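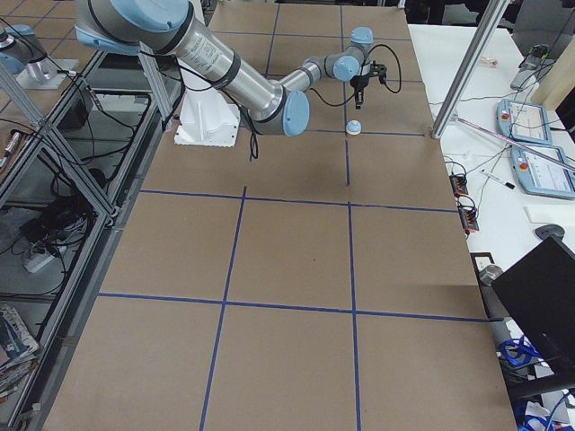

4. Gas Interference in the Rod Pumped Wells

The Barkine wells are produced with sucker rod pumps set above the perforations. Free gas enters the pump with the oil on most strokes. When the plunger starts down, this gas has to be compressed before the traveling valve can open, and part of the stroke is lost. If the pressure in the barrel stays below the pressure above the plunger for the full downstroke, the valve does not open at all and the pump is gas locked.

Figure 5. Table with paper cover and blue tape grid; robot arm at the far end.

4.1 Card selection

Surface cards were collected by the well controllers and converted to downhole cards with the wave equation. Cards recorded in the first hour after a restart were left out, as were cards with a load cell fault. This left 1,821 cards from 107 wells. Khanyisile Nel and Yuzhen Tian sorted them by hand into full pump, gas interference, fluid pound and leaking valve. Where the two readers disagreed, the card went to Julián Villanueva for a final label.

Gas interference and fluid pound were the hardest pair to separate. Both show a late load release on the downstroke. With fluid pound the release is steep, while with gas it follows a curve as the pressure builds in the barrel. Cards between the two shapes were common in wells with a low fluid level.

4.2 Changes made at the wells

At the Rustville lease, 5 wells were fitted with a gas anchor below the seating nipple. In 4 others the pump was only respaced, so that the plunger came closer to the standing valve at the bottom of the stroke. Stroke length and pumping speed were held constant in both groups. Casing pressure was read at each visit, but the gauges were not all of the same range, and small differences between wells should be read with care. The fillage values for both groups are given in Section 5.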